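The Woman Who Answers Altow's Complaint Letters

Print this article
E-mail this article
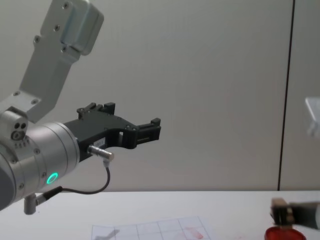 Dear Sir or Madam, Your Kettle

For eleven months of the year, the complaints desk at Altow gets e-mail like everyone else. In August it gets paper. People go on vacation, find a pen in the rental and remember the kettle.

"I had 800 letters one August," says the woman who answers them. She has asked to stay unnamed, having once been recognized at a dentist's office. "Most of them were polite. The polite ones run long."

She started at Hiltier, the mail-order house, where replies came from a binder of 2 approved paragraphs. One said the company was sorry. The other said it was sorry to hear that.

"You learned which one to use by how hard they'd pressed on the paper," she says.

At Altow she writes each answer from scratch, a habit her managers have tried to cure. A man who had owned his toaster through two marriages wanted to know whether the lever could be replaced. It could. She also told him the color had been discontinued, and he wrote back to say he had suspected as much.

What do people want? She thinks about it while hunting for her glasses, which are on her head.

"A refund," she says. "But they'd like you to read the whole thing first."

Her longest letter ran to 3,000 words and concerned a lid. She read it over a Wednesday lunch and again on the bus. The writer had included a drawing of the lid, a drawing of a better lid, and some thoughts on his brother-in-law. She sent a new lid and left the brother-in-law alone.

She has never complained to a company herself, with one exception. Last winter she wrote to Flemier regarding a pair of slippers - both left feet - and spent an evening getting the tone right.

The reply came by return mail. Flemier was sorry to hear that.

"I could tell it was a binder," she says. She kept the slippers. They're fine if you don't go far.

Print this article
E-mail this article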